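Whitlock Tenants' League Questions Darnmont's "Stone Refresh" Fee

MODINVILLE, June. The Whitlock Tenants' League today asked Darnmont Property Group to explain a new charge that will add $1,000 to the move-in cost of every renovated apartment at Whitlock Court. Darnmont calls it a "stone refresh contribution." The League calls it a second deposit and would like to see the math.

According to the notice left under doors this spring, the money pays for marble countertops and their upkeep. The notice does not say how often the counters will be sealed, who will do the work, or what happens to the money if it is never done. It does say the charge is nonrefundable, in bold type.

"We have been promised upgrades before," said Muchen Pan, spokesperson for the League. "The last one was a lobby fountain. It ran for two summers and then it was a planter. I would like to know what I am paying for before I pay for it."

Darnmont's supplier, Cesach Surfaces, describes its marble as "worry free" in the brochure handed out at the leasing office. The care sheet that comes with the same brochure tells residents to keep lemon juice, vinegar, wine and tomato sauce off the surface and to wipe up spills right away. The League has trouble squaring the two. Marble is a soft stone that acids can etch, and an etched spot is dull for good unless somebody polishes it out. Under the new lease, that somebody is hired by Darnmont and billed to the tenant.

The League has sent Darnmont 2 requests. The first is for a written maintenance schedule. The second is for a choice of countertop, including the laminate now in most Whitlock Court kitchens, which residents say has held up fine. Darnmont replied that it "values resident feedback" and gave no date for a fuller answer.

The League does not oppose renovation. It does doubt that a prettier counter fixes slow drains on the lower floors, which have been on the repair list a good deal longer.

Residents who have received the notice are asked to keep their copy and bring it to the next League meeting, at 7 p.m. in the Modinville library annex.

14 shares | 3 comments

drainwatch: Fix the drains first. Been saying it.

Patty in 2C: We had marble at our old place. One cut lime and there was a ring on it forever.

modinvillemike: "Worry free" for who?

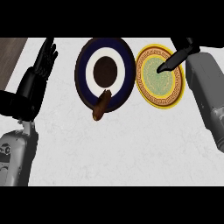

White marble surface with faint gray veining (computer rendering).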